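Blur gating, week two

January 2020

Quick one as I'm meant to be packing for Bosholm tomorrow and haven't even found the charger.

So the blur thing. Anyone who read the last post knows the grasp checker in Flurmont kept changing its mind halfway through a move. Holding, not holding, holding. I blamed the network. Retrained it in August, retrained it again over Christmas, no better. Then finally did the boring job and lined the wrist camera timestamps up with the joint log – and there it was. 60 milliseconds out. The checker was being fed frames from the fast bit of the swing and told they were from the slow bit. Felt a right idiot.

Offset is now in the config where it should of been all along. Restart needed if you change it, sorry, will fix.

Second job was the gate. Sharpness score per frame, cheap one, variance of the Laplacian on a half-size grey copy. Below the threshold, the frame goes to the tracker but the checker never sees it. Ran it over the laundry set from Hamdan, 1012 frames, and it threw out 346. More than I wanted. Trouble is one number for the whole picture is daft when the camera moves with the gripper. The cloth in the fingers is moving with the camera too so it stays fairly crisp, and the table behind turns to soup. Big plain table, low score, frame binned, even though the bit I care about is perfectly readable. 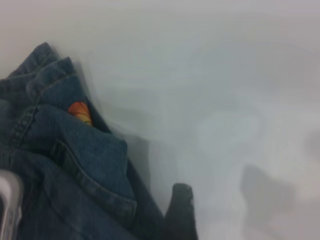
So now scoring only inside the cloth mask, grown by a few pixels. Keeps a lot more. Denim is easy mode mind you, all that twill and stitching gives the filter loads to chew on. Plain white t-shirts are going to be horrible and I've not dared look yet.

Still broken:

– mask is one frame late, so on a quick turn it scores the wrong patch
– small bright things tucked in the folds get labelled as cloth, or as nothing, depending on its mood
– replay tool falls over at frame 655 on one Bremum log, every time, no idea

Will push the branch tonight if the tests go green. Treshold is a guess, so tune it for your own camera. Right, charger.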